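Reference > Robotics > Service robots > Chore automation

Chore automation

Chore automation is the use of general-purpose machines for household and light shop-floor tasks such as clearing tables, folding laundry, sorting parts and wiping surfaces. Single-purpose appliances, including dishwashers and robot vacuums, are normally treated separately.

Status

No general-purpose machine performs a full range of chores without supervision. Rigid objects in known positions are handled reliably. Cloth, cables, bags and transparent containers remain difficult. In the Flasdale trials, a two-armed machine was given 20 household tasks in a furnished apartment and completed 8 of them without human help. Most failures occurred at the moment of grasping or when an object shifted after contact.

Demonstration by hand-held gripper

Many current systems learn from recorded human motion. In one method the operator holds a gripper in each hand and carries out the chore directly, with no robot present. Square printed markers fixed to the grippers allow position and angle to be recovered from camera images. The recorded paths are then used to train a controller for robot arms fitted with similar fingers.
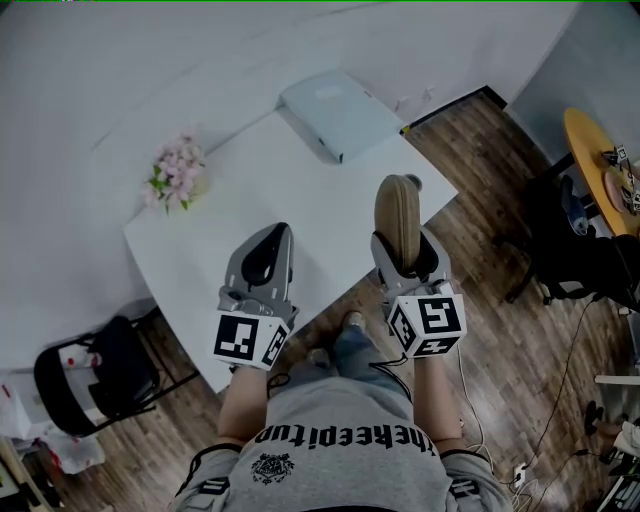
Shop-floor use

Factory tasks are more repetitive and the workspace can be arranged to suit the machine. Collomwood, a maker of cabinet hardware, assigned bin sorting to two arms supplied by Plultero but kept bagging and inspection as manual work. Changeover between part types took five minutes when the new part had been demonstrated beforehand. Untrained parts were set aside for a person.

Limitations

Speed is generally below that of a human worker. Gallagher's test procedure, used in several comparisons, scores task completion and elapsed time separately, as a slow machine may still be useful in an unoccupied home. Finger pads wear and require replacement. Performance commonly drops when lighting or furniture changes.

See also: Gripper; Motion capture; Teleoperation

Contact | Copyright | Back to top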